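Direct Selling and Small Distribution
Handout 4: Starter stock, commission and returns
Tutor: Poonam Rana

Read this before the October workshop. Bring a calculator.

1. Terms used in this unit

Sponsor - the distributor who signs up a new member.
Downline - everyone signed up below a given distributor, directly or through others.
Personal volume - the value of goods a member buys or sells in a month.
Buyback - the firm's promise to take back unsold stock, usually less a handling charge.

2. Worked case: Fakden

Lotte Visser joins Fakden and buys starter stock for £561. In her first two months she sells part of it at list price and takes £732. Her sponsor, Tharun Iyengar, earns commission on the £561, paid when the order is placed. Lotte's sales to customers make no difference to his payment.

Note the gap between takings and profit. £732 less £561 leaves £171, before postage, travel, samples and the monthly membership fee. Students often forget the fee.

3. Buyback

Fakden deducts 20% from the price paid. Goods must be unopened and in date. Ask who pays the carriage - the contract may not say. Compare the Segers contract in your reader, clause 2. 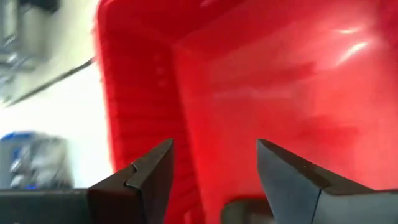
4. Questions for the workshop

a) Lotte returns stock that cost her £100. What does she get back, before carriage?
b) Should Tharun repay his commission on returned goods? Give the argument for each side.
c) What would change if commission were paid on customer sales only?

5. Reading

Meijer, J., Selling from Home, chapter 2.
Cocco, M., notes on the Bretden case (in the reader).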